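Descaling schedule, revised

The water in Pradcombe is hard. My test strips put it at 13 grains, which is enough to coat a kettle element in a few weeks and to shorten the life of anything with a narrow passage in it. I moved here in January and carried on descaling every 3 months, as I had at the old place. The Plusolitz brewer started slowing down well before the second treatment.

I timed it. A full tank took 4 minutes when the machine was new. By April it took 11, and the last third came out in spurts. One round of citric acid brought back most of the flow. A second round, left to sit overnight, brought back the rest.

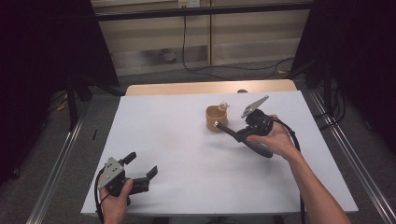 Citric acid is sold as a powder and the dose on the packet assumes soft water. I use a heaping tablespoon per quart, dissolved warm, run half the tank, switch off, wait, then run the other half. Two tanks of plain water follow. I taste the second one before putting the machine back in service, and a small tan paper cup like the one standing on the white tabletop is fine for that. A ceramic mug holds on to old coffee flavor and confuses the result. If there is any sourness, run a third tank.

Vinegar also works, but the smell stays in the gaskets -- mine held it for a week. I tried the Dotia tablets as well. They did the job at several times the cost of powder.

The new interval is six weeks. The Carrasco filter jug goes back in the cupboard until I can find cartridges for it.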